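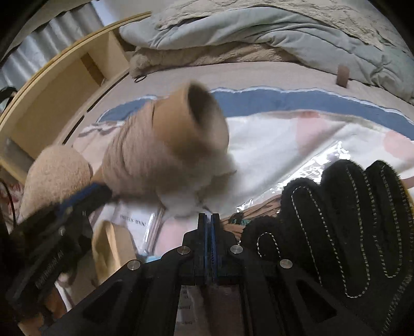
Thick black glove, blue ribbed pads

I've had the Urano bench in the waiting room of the Tallusby bus station since January, so I figure I've sat on it long enough to have an opinion! Our office did the renovation there (small building, big windows, tight budget) and Georges Srour talked me into the Urano after the Orner seats we wanted went up in price again.

First, the good stuff. It's comfortable. The back tips at just the right angle, and you can get up with a bag on your shoulder without doing that awkward rocking thing. We bought the 4-seat version with the armrests between each place, and older riders seem to like having something to push on. It also looks great against the wood wall – much nicer than the catalog photos, which make it look like dentist furniture.

Now the gripes. Assembly took two of us most of an afternoon. There are 30 bolts, the bag isn't sorted, and the instructions show a leg bracket we never found. Archana Pal ended up calling Qudah, the dealer, and they were nice about it and mailed one out, but still. The feet also left marks on the new floor before I stuck pads under them, so buy pads.

Price was $4000 for the set plus another $100 for delivery. Not cheap, but I'd order it again for a small station or a clinic. For a really busy terminal I'd want tougher seat covers – ours already has a scuff on the end seat by the door.

Four stars from me.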